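**Te Moana Community Meals: interim report to the Murnska Fund**
Reporting period: second half of year 2, to the end of December

## 1. Summary

The grant supports the preparation and delivery of cooked meals to older residents of the Te Moana district who live alone or who are recovering from a stay in hospital. Delivery has continued without a break throughout the period. The number of registered households now stands at 207, against a target of 200 for the end of the year.

Spending is within budget overall, although food costs have been higher than forecast and the vehicle line is underspent. We are asking the Fund to agree one transfer between budget lines, set out in section 4.

## 2. Delivery against agreed outcomes

**Outcome A — regular hot meals.** The target for registered households was met in November. Most new referrals came from the district nursing team, with a smaller share from families. Referrals from general practices remain lower than we had planned for, and the printed referral form appears to be part of the difficulty. A shorter version was sent to all practices in October and we shall report on its use in the final report.

**Outcome B — special diets.** The kitchen now prepares soft, low-salt and diabetic meals on every delivery day. At the start of the grant these were available only on request, with notice of two days. Of the households registered, 47 receive a special diet. The cooks have asked for further training in the preparation of soft meals, and a course has been booked for the spring.

**Outcome C — contact and welfare.** Drivers are asked to spend a few minutes at each door and to record any concern on the delivery sheet. Concerns are passed to the office the same afternoon. The commonest entries relate to heating, missed prescriptions and uneaten food from the day before. The procedure for a door that is not answered was revised in September after a delay in reaching a next of kin, and the revised procedure has been used several times since without difficulty.

## 3. Staffing and suppliers

Kirsty Ngata took up the post of kitchen manager in August. The post had been vacant since early summer, and during that time the duties were shared between the two senior cooks, to whom the management board has recorded its thanks.

The route planning software supplied by Fastel was introduced in the northern half of the district in September and in the southern half in November. Drivers in the north report shorter rounds. In the south the address data needed a good deal of correction, particularly for the farm roads beyond the river, and paper route sheets were kept in use alongside the software until the middle of December.

The contract for packaging was moved to Paketti in October. The new trays keep their lids better in transit and may be put in a domestic oven. A small number of recipients found the film hard to remove, and drivers now offer to loosen it at the door. The price is slightly higher than under the former contract — the difference has been met from savings on fuel.

## 4. Finance

Food costs exceeded the forecast in each month of the period. Dairy products and fresh vegetables account for nearly all of the increase. The menu was adjusted in November to make more use of root vegetables and pulses, and the December figures show some improvement.

The second delivery van was not bought as planned, the dealer having twice put back the delivery date. We request the Fund's agreement to move part of the vehicle line to food costs for the remainder of the grant, and to carry the balance forward. A revised budget is attached at Annex A. 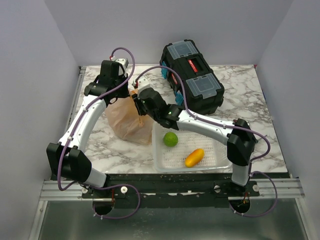

*Figure 1. Work area with brown paper bag and marble-patterned surface.*

## 5. Risks

The principal risk remains the loss of drivers over the winter. Three have given notice for family reasons, and recruitment notices have been placed in the library and the health centre. The lease on the kitchen falls due for renewal in the summer. The landlord has indicated that terms will be offered by March, and the board has asked for early sight of them.

## 6. Next steps

- Hold the course on soft meal preparation and record attendance.
- Complete the correction of addresses on the southern rounds.
- Confirm a delivery date for the van or seek another supplier.
- Carry out the annual survey of recipients, by telephone where preferred.

The final report will be submitted within two months of the end of the grant, together with the audited accounts.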